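Reading time: 4 minutes

Why Do We Keep Things in Bins?

A bin is one of the simplest tools people use. It has a floor, walls and an open top. It does not fold, light up or make a sound. Even so, homes, schools, shops and hospitals would find it hard to manage a single morning without one. This page from the Plomgate Children's Learning Service explains how bins work, why they have the shape they do, and how to use one well.

What is a bin for?

The word "bin" has more than one meaning. Some people use it for the container that holds trash. On this page, a bin is any large, open container that keeps loose things in one place. A bin may hold toys, gym balls, potatoes, library returns or lost mittens.

Loose things roll, slide and fall. A ball placed on a table may end up under a chair. The same ball placed in a bin can roll only as far as the wall. A person who needs it later has a small space to search instead of a whole room.

Why do the walls slope?

Look closely at a bin at home or at school. In many bins, the top is wider than the bottom. The walls lean inward as they go down. Designers call this shape a taper.

A taper is useful in two ways. First, a wide top is easy to reach into, even with both hands full. Second, empty bins with tapered walls can often be stacked one inside another. Bins with perfectly straight walls cannot do this, and a pile of them takes up a great deal of room. At the Cullemach storeroom, 40 empty bins are kept in just 4 stacks behind the door.

What happens inside a mixed bin?

Some bins hold only one kind of thing. Others are mixed. In a mixed bin, objects of different shapes settle in different ways. A tall object may stand up or fall over. A round object may roll until something stops it. A bottle is long, smooth and curved, and it can come to rest at a slant.

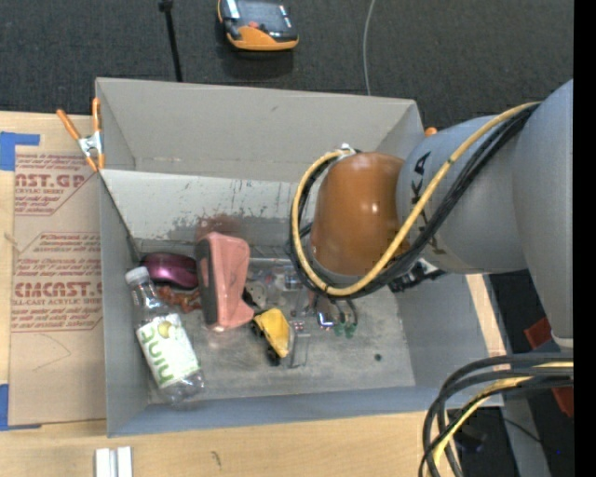
A clear bottle with a white cap leans among other objects in a large gray bin.

Shape also decides how much space is left over. Boxes with flat sides can sit close together. Bottles and balls leave gaps between them, and air fills the gaps. For this reason, a bin can look full when much of the space inside it is air. Moving a few objects can sometimes make room for one more.

Why do bins become scratched?

Each time a hard object is dropped in or dragged across the floor of a bin, it may leave a mark. One mark is very small. Over months and years, the marks join together, and the surface becomes dull. This is called wear. A worn bin is often still a good bin. It should be replaced when it has a crack, a sharp edge or a hole.

How to sort a mixed bin

Children who visit the Learning Service practice sorting with Ms. Dolores Mercado and Mr. Zhiqiang Lü. You may follow the same steps at home with an adult.

1. Place the bin on a steady table or on the floor.
2. Take out one object at a time. Do not tip the bin over.
3. Choose a rule. You may sort by color, by size or by what each object is made of.
4. Put the objects into groups that follow your rule.
5. Check that bottle caps are closed before you put any bottles back.
6. Return the heavy objects first and the light objects last.

Try the activity again with a new rule. Objects that were in the same group the first time may now belong in different groups. Ha-neul Sun, age eight, sorted her toy bin by color and made 3 groups. When she sorted it by material, she made only 2.

Words to know

Bin: a large, open container for loose things.
Taper: a shape that becomes narrower toward one end.
Wear: small damage that builds up through use.
Sort: to put things into groups by following a rule.

Families may borrow a sorting bin from the Plomgate front desk on Tuesday afternoons. Please ask for Ms. Cuiping Xue.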